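Gravdale revises backflow testing rules for small commercial buildings

Owners of small commercial buildings in Gravdale will have to test their backflow preventers once a year under a rule the water department put into effect in May. The previous schedule required a test every other year for most properties and exempted those with a single meter and no irrigation line.

A backflow preventer is a valve assembly installed on a water service line. It stops water inside a building from being drawn back into the public main when pressure in the main drops, as it can during a line break or heavy use of fire hydrants. Most assemblies in the city are of the double check type, with two spring-loaded valves in series. Restaurants, dental offices, car washes and salons are generally required to use the reduced pressure type, which adds a relief valve between the two checks.

The change affects 234 service connections, according to the notice mailed to owners. Of those, 50 had no test on record. The department has given that group until the end of the summer to file a first report. The remaining owners will be assigned a due month based on the date of their last test.

Abdelkrim Ouali, who supervises cross-connection control for the department, said the two-year interval had been set when most of the affected buildings had newer equipment.

"The springs weaken and the seats collect grit," Ouali said. "A check valve can hold fine one year and leak the next. We were finding failures on assemblies that still had months to go before anyone was due to look at them."

Under the rule, a test must be done by a certified tester using a differential pressure gauge calibrated within the past 12 months. Each check in a double check assembly must hold at least 1 pound per square inch in the direction of flow. On a reduced pressure assembly, the relief valve must open before the difference across the first check falls below 2 pounds per square inch. Results are to be filed within 11 days of the test. Reports may be sent by mail or through the department's website, but the old carbon forms will no longer be accepted.

If an assembly fails, the owner must have it repaired and retested. The department will allow one extension when parts are on order. After that, service may be shut off at the curb, with written notice posted at the building beforehand.

The rule also covers fixtures inside the building. Utility sinks with a threaded faucet must have a vacuum breaker at the hose connection, and basin faucets must discharge above the flood rim of the basin, leaving an air gap at least twice the diameter of the outlet. Hoses may not be left hanging below the rim. Inspectors will check these items during regular visits and will not charge a separate fee.

Two neighborhoods account for most of the affected connections. In Biwott, many storefronts were divided into smaller units after the original plumbing was installed, and several now share one assembly. The building owner, and not the tenant, is responsible for testing in those cases. In Erneo, the main concern is assemblies set in below-grade vaults that fill with water after rain. Reduced pressure assemblies found in such vaults will have to be moved above ground, and a plumbing permit is required for the work.

The department does not perform tests itself. A list of certified testers is available at the service counter and is updated every quarter. Prices are set by the testers. Owners with more than one assembly at the same address may file a single report, provided each serial number is listed.

Residential customers are not affected unless they have a lawn irrigation system, a private well or a fire sprinkler line connected to the main. Those connections remain on their existing schedules.

Questions about due months may be directed to the cross-connection office, which closes at 5 p.m. 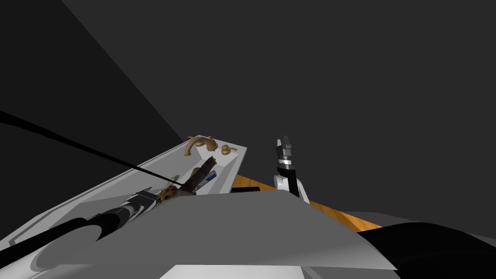

Computer rendering with a long white slab, raised along its far edge.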